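Wanted: people who will write about baseball for us (and argue about it)

Hi, I'm Colm Ó Riain, and I run the previews desk at Tastard. If you've read one of our game previews over the summer you've probably read me, and by September I was pretty sick of the sound of myself. So I'm looking for two new writers to share the load, starting with the postseason and carrying on into next spring if we all still like each other.

What we do is pretty simple. Before each game we cover, we put up a preview that tells people who's pitching, who's hurt, who's hot, what the odds look like and which way we lean. Then the next morning we go back and say how wrong we were. I love that second bit! Readers do too, it gets more comments than anything else on the site.

What you'd be writing

Mostly previews, up to 1000 words each, five a week when the schedule is full. You'd also take your turn on the morning-after post, which is short and usually a bit grumpy. We use a stats tool called Flatex for the matchup numbers - it's clunky, but I'll sit with you on a call until you've got the hang of it. The odds come from a feed we get through Sondden and they drop into the page by themselves, so please don't type them in by hand. I did that once with a doubleheader and I'm still hearing about it.

Deadlines are noon Eastern on the day of a night game. Day games are due the evening before. West Coast trips are where it gets messy, and I'd love it if one of the two of you lived out that way.

Who I'd like to hear from

You watch a lot of baseball, and I mean the bullpen innings in a 9-1 game too. You can explain why a lefty matters against a certain lineup to someone who only tunes in for October. You can pick a side and stick with it for a whole paragraph. I don't care where you went to school or whether you've been paid to write before (I came to this from driving a delivery van, listening to games on the radio all day).

A soft spot for the American League East would help, but fans of any club are welcome. One thing I do have to be firm on: you can't bet on games you preview. It's in the contract and I ask everybody about it on the first call.

Pay and hours

It's freelance and fully remote. We pay $215 a week for the five previews, and the morning-after posts are paid on top at a rate we'll go over when we talk. Invoices go through Duggan, our payroll people, and they pay on Fridays. You pick your teams with me at the start of each month, so you can work around a day job or kids or school.

How to apply

1. Write me a preview of any game left on the October schedule. Keep it under 500 words and send it before first pitch, please. I'll be reading it with the box score next to me, but a wrong pick won't hurt you one bit.

2. Tell me in a few lines who you root for and which games you can usually watch live.

3. Add links to anything you've already written. Forum posts and newsletters count, and so does a long rant about the infield shift.

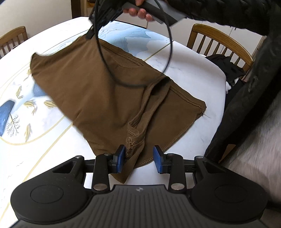
4. Send the whole thing through the Work With Us form on the Tastard site, with "Previews" in the subject box. Pasted text is easiest for me, I lose attachments.

I started reading applications on Mon 7 October and I'll keep going until both spots are filled. Everyone gets a reply from me, though on days with four playoff games it may come pretty late at night.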